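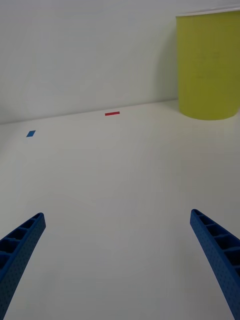

How to Sort Waste at a Catered Community Event

Event organisers using the Katene halls are required to separate waste at the source. The following procedure applies to all bookings that include food or drink, from morning teas to full-day conferences. It should be read together with the conditions of hire.

Last reviewed: 9 Nov 2024
Contact: Vaughn Kowalczyk, Venue Services

Before the event

1. Confirm your streams. Each hall is supplied with 3 bins: food organics (green lid), mixed recycling (yellow lid) and general waste (red lid). Container deposit items, such as aluminium cans and small drink bottles, may be collected in a separate crate on request.

2. Speak with your caterer. Ask for a written list of all serviceware to be used, including cups, lids, plates, cutlery and serviettes. Items described as "biodegradable" are not accepted in the food organics stream unless they carry a recognised Australian compostability certification.

3. Order additional capacity where needed. The standard allocation is suitable for up to 97 guests. Larger bookings must lodge a request through the Pevby booking portal at least 16 days before the event.

4. Choose your bin locations. Bins should be grouped together near exits and serving areas. A general waste bin placed by itself will attract material that belongs elsewhere, and isolated bins will be moved by venue staff.

During the event

5. Attach the signs provided. Signs are kept in the storeroom at the Ikier Street entrance and are to be fixed at eye level behind each bin. Organisers may prepare their own signs, provided that the lid colours are matched.

6. Announce the arrangements. A short statement at the start of proceedings, repeated before the main meal break, is sufficient.

7. Empty liquids first. Place a bucket beside the bins for leftover tea, coffee and soft drink. Liquid in the recycling bin spoils paper and cardboard and may cause the whole bin to be rejected.

8. Check the bins at each break. Visible items in the wrong stream should be removed with the tongs and gloves supplied – do not reach into a bin by hand.

Paper cups

Disposable cups are the item most often placed in the wrong bin. Many paper cups have a thin plastic lining that prevents them from being processed with ordinary paper. The colour or printing on the outside is no guide to the lining, and cups should be sorted according to the caterer's list. 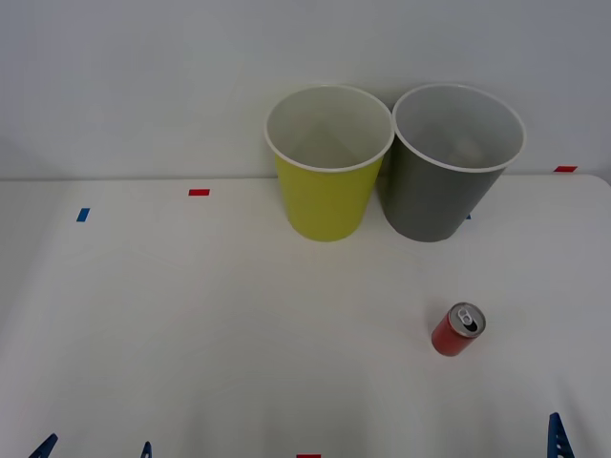
Which bin should be used when the type of cup is unknown?

Place the cup in general waste. One unlined cup lost to landfill is preferable to a contaminated load of recycling or compost.

After the event

9. Tie and remove liners. Food organics must be placed in the compostable liners supplied. Recycling is to be left loose and never bagged.

10. Move all bins to the enclosure at the rear of the Flidar Room. The gate code is printed on your booking confirmation.

11. Complete the waste record. The form asks for the fill level of each bin and any contamination observed. It must be returned with the hall keys.

Contamination charges

A cleaning charge applies where a bin is rejected by the collection contractor. Organisers will be notified in writing and may seek a review through Venue Services. The schedule of charges is updated each May and is available from the bookings office.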